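About Kestlow

Kestlow is a small workshop and school for people who work with robots that pick things up, carry them and put them down again. We write house rules for that kind of work, we teach them, and we help other teams write their own. If you have ever stood next to an arm and wondered whether it was all right to reach in, you already know what our days are made of.

We love this work! Good rules make a robotics floor a calmer and friendlier place, and they make the results better too. A team that agrees on how to start, stop, reset and write things down gets far more out of an afternoon than a team where each person has a private system.

How we got going

Siriporn Rattanakul started Kestlow after a long stretch of running demonstrations for other people. She kept a notebook of everything that slowed a session down: objects put back in a slightly different place, two people both thinking the other had the stop button, a recording with no name on it. The notebook grew to 256 entries. One August she sat down and sorted them, threw out the ones that were only grumbles, and ended up with 40 rules on four sheets of paper. We still call them the Sheets, and the current edition is dated Dec 14, 2020.

The Sheets have been rewritten many times, mostly by people who came to learn them and told us where they were wrong. Rule 12 used to say that the table must be cleared completely before every run. Teams at Pirklow pointed out that real tables have things on them, and that a gripper trained only on bare surfaces is going to have a hard time in a kitchen. They were right. Rule 12 now says that you decide what belongs on the table, say it out loud, and leave it there until the run is over.

What we teach

Our basic course runs for 15 sessions. We teach standing up, at the table, with real objects. There's some reading, but most of it is doing a thing, talking about it, and doing it again.

We start with hands. Who may reach into the work area, when, and how do they tell the others? Our rule is one pair of hands at a time unless the task sheet says otherwise. When you want in, you say "hand in," and you wait for an answer. When you're done you say "hand out." It feels silly for the first ten minutes and then you can't imagine working without it.

Then come clear and shiny things, which are everybody's favorite – glass, bottles, anything that throws the ceiling lights back at you. They are hard for cameras and they break, so they get a page of their own. Hold them low, keep the jaws open until you've agreed on the grip, and check the rim before and after.

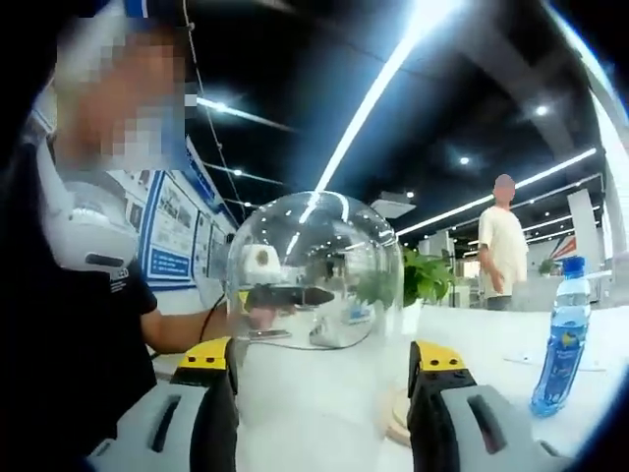

At the table with the glass dome, gripper jaws open.

After that we do cables, which take a whole session and deserve it. Where does the cable go when you lean forward? What does it catch on? We have people walk through a task slowly with nothing switched on, only to watch where the slack ends up. Neck straps and anything else you wear get the same slow walk.

The last part of the course is about faces, names and records. Anyone in the room may end up in a recording, including the person at the back who is only waiting for a turn. So we ask everyone before we start, we blur faces before material leaves the building, and we keep the list of names apart from the files. A "no" is always fine and doesn't need a reason.

Working with other teams

We also visit. A typical visit begins with us watching quietly for a morning, and then we write up what your team already does well, because most teams have good habits they have never put on paper. Gerketti had a lovely way of marking where each object starts, with a dot of tape and a letter, and we asked if we could borrow it. It is Rule 22 now. The Kandasamy workshop gave us our shift handover card, which fits in a shirt pocket and has saved us a lot of shouting across the room.

What we won't do is hand you a finished binder and leave. Rules that arrive from outside tend to stay on the shelf. We'd much prefer to sit with you, argue a bit, and come away with two pages that your people wrote and will use.

A word about official standards: the Sheets sit on top of them and never replace them. If your machine comes with a manual or your site has a safety officer, those come first, and we'll read them with you.

Come and see

Visitors are welcome on open afternoons. Bring closed shoes, tie back long hair, and bring an object you think will be hard to pick up – we collect them. If you've used the Sheets and found a rule that doesn't work, please tell us which one and what you did instead. We read every note at our weekly meeting, and your change may well be in the next edition.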